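Oiling the bench top, second round

19th October

The first coat went on in September and lasted less time than the tin promised. Water stopped beading near the vise after a few weeks, and the area where I cut leather had gone dull. I stripped it back and started over with Casanico hard oil in place of the Ruduvora blend I used before.

Sanding took most of the afternoon. I started at 100 grit, stepped up to 180 and stopped there. Going finer closes the surface and the oil sits on top – that was my mistake last time. Vacuum between grits, then wipe with a barely damp cloth and let the grain rise before the last pass.

I wanted a light honey tone against dark walls, and the Casanico came closer to that on the test board than the Ruduvora did. 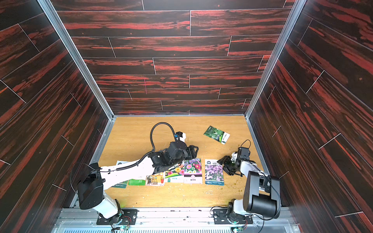 Coats and drying times

First coat: 224 grams, spread with a white pad, left for 27 minutes, excess wiped off. Second coat the next evening: 179 grams. The wood took less, as expected. I weighed the tin before and after each coat on the kitchen scale.

The label gives 12 hours between coats. In an unheated room I would double that. The underside got one thin coat, mainly to keep the board from cupping.

Still to do: the drawer fronts, and a replacement for the Geltano pad holder, which cracked at the hinge.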